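Vemura Packpapier auf Rolle, braun, im Test als Tischauflage

Geliefert wird die Rolle in Folie, ohne Abroller und ohne Datenblatt. Auf dem Etikett stehen nur Breite und Artikelnummer 407. Eine Angabe zum Flächengewicht fehlt, was bei einem Produkt dieser Preisklasse zu bemängeln ist. Der Wickel ist fest, die Schnittkanten sind sauber, ein seitlicher Versatz der Lagen war auch nach mehreren Wochen Gebrauch nicht feststellbar.

Verwendet wurde das Papier im August als Unterlage beim Leimen, Ölen und Sortieren von Kleinteilen. Holzleim schlägt bei dünnem Auftrag nicht durch, Leinöl dagegen nach 7 Minuten. Für Ölarbeiten sind deshalb zwei Lagen erforderlich. Die Reißfestigkeit in Laufrichtung ist gut, quer dazu mäßig. Beim Abziehen von Malerkrepp löst sich die oberste Faserschicht, mehrfaches Umkleben ist also nicht möglich.

Zum Vergleich lag das Papier von Steltia vor. Es ist glatter und knickt sauberer, kleine Schrauben rollen darauf aber deutlich leichter weg. Notburga Leitner, die beide Sorten in ihrer Buchbinderei einsetzt, bevorzugt Steltia zum Falzen und Vemura zum Abdecken.

Negativ fiel die Rollneigung auf. Die letzten Meter vor dem Kern müssen über Nacht beschwert werden, sonst heben sich die Ecken.

Bewertung: gut. Abzüge für das fehlende Datenblatt und das Verhalten am Rollenende.

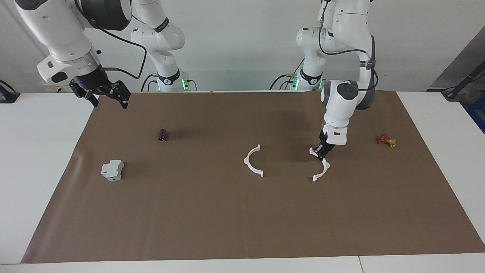 Beim Zuschnitt ist die Tischbreite maßgebend. Ein Überstand an der Vorderkante wird beim Arbeiten mit dem Unterarm umgeknickt und reißt dort zuerst ein. Günstiger ist ein Bogen, der fast über die ganze Breite reicht und vorn sowie an beiden Seiten einen Streifen der weißen Platte frei lässt, wie auf dem Foto. Geschnitten wird mit Stahllineal und Cutter, die Schere erzeugt bei dieser Länge eine wellige Kante.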